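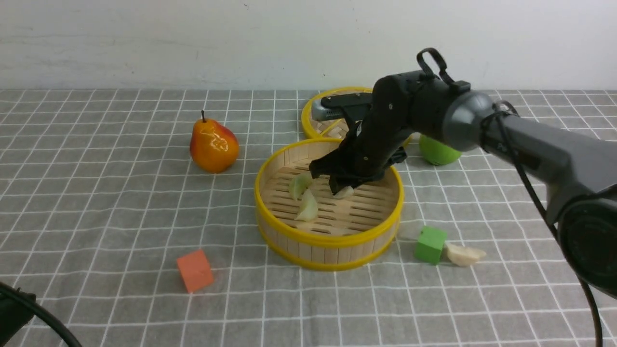
Según Munasinghe, con el Lukero hay que recalibrar la pinza cada vez que se apaga y, si no se hace, luego no vale quejarse. Lo dejó escrito en los comentarios de la entrada anterior y llevo desde entonces dándole vueltas, porque el manual dice otra cosa, la hoja de puesta en marcha de Fatow dice una tercera y el brazo, por su parte, hace lo que le parece.

Mi postura, por adelantado: no me creo lo de «cada vez». He pasado el mes de agosto apuntando en un cuaderno la lectura de apertura al arrancar, sin recalibrar nada, y la deriva entre un arranque y el siguiente es tan pequeña que se confunde con la holgura de los propios dedos. Lo que sí descoloca la lectura es desmontar la pinza para limpiarla. Ahí sí, hay que volver a hacer el cero, y con la pinza vacía. Parece una tontería decirlo, pero el asistente de Brellell te deja seguir adelante con algo entre los dedos y te felicita al final con un tic verde.

## Lo que hago yo

Antes de cargar ningún programa muevo la muñeca a mano de un tope al otro y miro el cable. La coca que forma encima de la muñeca tiene que quedar abierta. Si se cierra, afloja la brida y empieza otra vez. La primera semana la apreté demasiado y estuve una tarde entera persiguiendo un fallo de comunicación que solo salía con la última articulación girada a 90 grados. El software, mientras tanto, me pedía que actualizara el firmware.

Después, la altura. Con la vaporera de bambú esto tiene su miga, porque el fondo son tiras y no una superficie continua. Si tomas la referencia en la mesa y le sumas lo que mide la cesta por fuera, te equivocas. Yo bajo la pinza dentro de la cesta, despacio, la paro antes de que toque las tiras y guardo ese punto como límite inferior. El aro amarillo del borde va aparte, como obstáculo. En el modelo de Brellell el recipiente es un cilindro perfecto; el mío, desde luego, no lo es.

Y por último la fuerza. El valor de fábrica es 100, sin unidades, así, a palo seco. ¿Cien qué? Escribí a Fatow y me contestaron con un enlace a la misma página en la que yo había leído el 100. Para las empanadillas acabé en 17, a base de probar, y no pondría la mano en el fuego por ese número en otra pinza. Con los cubos de colores aguanta más, claro, pero prefiero tener un solo valor bajo que dos y acordarme de cambiarlos.

## El error 214

Varios lo habéis preguntado. El 214 figura en la documentación como «sobrecarga en el eje de la muñeca». A mí me ha salido con el brazo quieto y sin nada agarrado. Lo que me lo quitó fue reapretar el conector del cable que baja por el lateral del brazo. ¿Era eso? No lo sé. También reinicié, y también era sábado y llevaba rato sin paciencia. Si alguien lo consigue reproducir a voluntad, que me diga cómo.

Munasinghe, si lees esto: mándame tus lecturas de arranque. Con dos cuadernos igual sacamos algo, y si tienes razón recalibro cada mañana y lo pongo en la entrada. De momento sigo haciéndolo solo después de limpiar.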